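Dronside sets budget for garment-folding equipment
Tue 27 February

Dronside has approved the purchase of 24 hand-held grippers for its garment-folding project, with delivery to the Kovport site planned for May. The order also covers 200 replacement finger pads and 80 spare cables.

Oratile Mkhize, who drew up the equipment plan, asked for the pads to be listed as a separate budget line. "They wear faster than anything else we buy," Mkhize said. "Last year we paid for them out of general supplies and ran short twice." 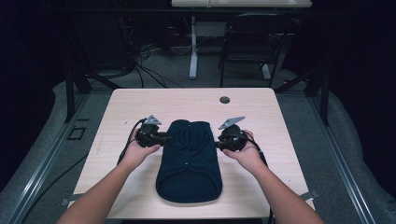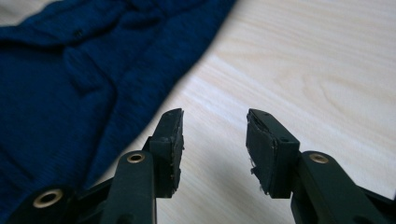
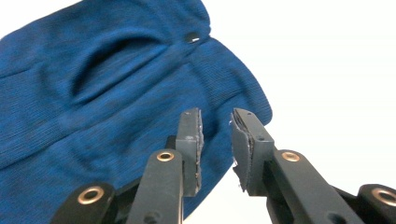

Grippers and blue knitwear at Kovport.

What comes next
Quotes for robot arms are due from Hoàng and Gretley. Dronside will not commit to either supplier until the folding work with hand-held tools has been reviewed. The plan allows 896 hours for that work. Floor space for the arms is already set aside, but power and cabling have yet to be priced.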